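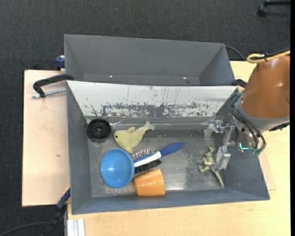
4. Setting Up and Maintaining the Sorting Bins

4.1 Placement

1. Place the two bins on the work surface, one directly behind the other, with the long sides touching.
2. Confirm that each bin rests flat. A bin placed across the joint between two boards must not rock when pressed at the corners.
3. Route all cables behind the bins. Cables must not pass over the rim.

4.2 Loading

1. Load mixed household items into the front bin only. Toys, bowls, cups and brushes may be combined in one load.
2. Keep the rear bin empty until sorting begins.
3. Lay items on the bin floor without stacking. No item may extend above the rim.
4. The total load must not exceed 800 g per bin.

Note: Round items such as wheels and bowls tend to roll toward the corners. This does not require correction.

CAUTION: Do not load glass, open containers of liquid, or items with exposed blades.

4.3 Cleaning and Inspection

1. Remove all items and wipe the floor and sloping walls with a damp cloth.
2. Inspect any wall panel for scratches and worn coating. Surface wear does not affect use. Replace the panel if it has cracked or lifted (Zeltov part 162).
3. Press down any loose tape or film along the edge of the floor.
4. Record the inspection in the Grumuder log. A full inspection is required every 200 loads.

Requests for replacement parts should be addressed to Hamish Nisbet, Jumunmont Stores, extension 74.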